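Handheld gripper recordings cut training time for household tidying tasks, Rostside group reports

Wednesday | By the Rostside Press Office
Filed under: Research News / Robotics and Automation

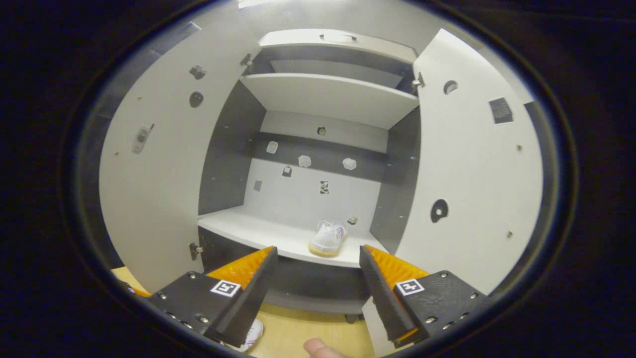

The robotics group at Rostside has published first results from Nundum, a project on teaching robot arms to put everyday items away in cupboards and on shelves. The method relies on demonstrations recorded by people using a hand-held gripper fitted with its own camera, so that no robot is needed while the examples are being gathered.

For the study, the group collected 3511 demonstrations in furnished rooms at the Eberhard building. Tasks included placing shoes on a cabinet shelf, closing doors and returning small objects to drawers. A control policy trained on the full set was then transferred to a robot arm carrying the same type of gripper – without further recordings on the arm itself.

In 200 test runs with cabinets that had not appeared in the training data, the arm completed the shoe placement task in almost 80 per cent of cases. Most failures occurred when a door was only partly open or when the shoe turned in the grip before it reached the shelf.

The group also found that variety mattered more than volume. A policy trained on 500 demonstrations from many rooms performed better than one trained on a larger number from a single room.

Work on the next stage will begin in February with Doletti, the project's industrial partner, and will cover soft items such as folded towels. The recordings are to be made available to other research groups on request.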